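Went to a robot open day and came away doubtful. What should I have asked?

Posted in Home & Workshop > Automation
Asked by Gijs Hendriks, 2022-03-27

My brother-in-law runs a small catering business and has been after me for months to look into a robot for the dish room. I used to do maintenance on packaging lines, so I'm the one in the family who gets asked. Last week the two of us drove out to an open day at Steleo, who are selling a two-armed setup called the Hedora for kitchens, canteens and that sort of thing.

The invitation said "see table clearing live." What we got was a talk in a meeting room, a lot of slides, and then a long stretch in front of a big screen watching the arms work in simulation. Mugs and a plate on a table, an arm on each side, over and over. The presenter, a pleasant enough guy, kept saying the software running it is the same software that runs the real machine. There was a real one on the shop floor, and we were walked past it, but it was switched off "for calibration" and we couldn't get within arm's reach.

They gave us a success rate, 43 out of 48 tries. I wrote it down. When I asked whether that was on the real arms or on the screen, I was told "it carries over very well." I asked again and got the same sentence with a smile.

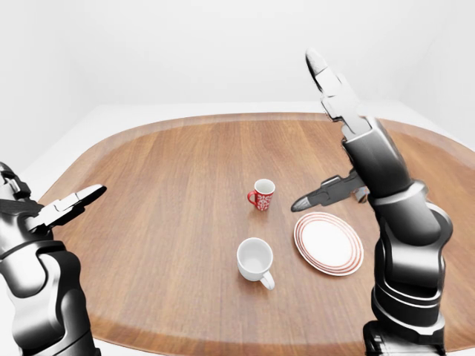 I've got nothing against simulation. We used it for conveyor layouts and it saved us a lot of grief. But a layout program tells you whether boxes will jam at a corner, and even then it was wrong now and again. Picking up a mug by the handle when it's got cold coffee and a spoon in it seems like a different kind of problem. My brother-in-law's mugs come back with napkins stuffed in them. His plates come back stacked crooked with sauce between them. When I brought up dirty dishes, the presenter said that was "on the roadmap for July."

The other thing that bugged me was the pace. I couldn't tell if what I was watching was real speed or sped up. I asked that too and somebody went off to check and never came back.

My brother-in-law loved it, naturally. He's talking about putting down a deposit. They've offered a second visit before he signs, so I'd like to go in better prepared this time. What would you ask? What would you insist on seeing? And is 43 out of 48 any good? It doesn't sound good to me for something that handles china.

Rashti

I sat through two of these days when our cafeteria was shopping around, one at Steleo and one at Stistier. Different machines, same sort of afternoon, although Stistier did at least let us stand next to a working arm.

First thing: bring your own dishes. I mean a crate of them, unwashed, straight from a lunch service. Phone ahead and say you're doing it. If they say no, you've learned something and saved yourself the gas. At Stistier they agreed, and the arm did fine with our plates as long as each one sat flat and had space around it. Two bowls nested together and it just hovered there until an operator stepped in. They were decent about it and didn't try to hide it, but we'd never have known from the brochure.

Then ask these, and write down the answers in front of them:

What counts as a success? Touching the mug, lifting it, or setting it down in the rack right side up? Those are very different numbers.
Who puts the dishes on the table before each try, and where? If it's the same spots every time I don't care what the score is.
Does anybody reset it by hand between tries?
What happens when it drops something? Does it notice?
Is the demo being driven by a person in the next room? Some are. Ask it in those words and watch who answers.
What does the service contract cost after the first year, and who comes out?

On your number, 43 out of 48 means five misses. Picture that across one lunch. Somebody has to be standing there for every one of them, and if somebody's standing there you may as well hand them the dishes. That's before you get to whether it was the real arms, and from what you wrote I'd assume it wasn't until they show you otherwise.

Don't let him put down a deposit on a date in July either. We were promised a software update by summer from one outfit and we're still getting emails about it.

For what it's worth we ended up buying nothing and moved the tray return closer to the dishwasher. Cost us a weekend and some pipe.

tablesaw_marge

I think you're both being a bit hard on them. Everybody trains in simulation now. You can't have a real arm smashing cups all day while it learns, and it makes sense to show visitors the part that's easy to watch. It isn't a trick by itself.

I do agree they should have told you straight which number was which. Ask for both, the score on screen and the score on the real machine, same task, same number of tries. A company that has done its homework will have the two side by side. If the real one is a lot lower, that's normal, and I'd trust them more for admitting it.

Also ask about your own tables. Size, height, surface, whether there's a raised lip. Lighting too. Shiny plates under kitchen lights can confuse a camera, and a soft, even light on a screen won't tell you how it copes under a row of heat lamps.

And see if they'll do a paid trial on site. I wouldn't pay a deposit, but I'd pay for a week.

hank_in_receiving

Dont buy it. My cousin's place got a floor scrubber robot and it lives in the closet

Comment from Gijs Hendriks

Thanks, these help. Rashti, I phoned them about the crate. The woman on the line said she'd have to ask the demo team and wanted to know if plastic dishes would be acceptable. I said no, they wouldn't, he doesn't own any. Waiting to hear back.

Marge, fair point about the cups, and I'll ask for the two scores. If they've got them I'll come back and post them here. The paid trial might be what gets my brother-in-law to hold off, because he mostly wants to be able to say he's got one coming.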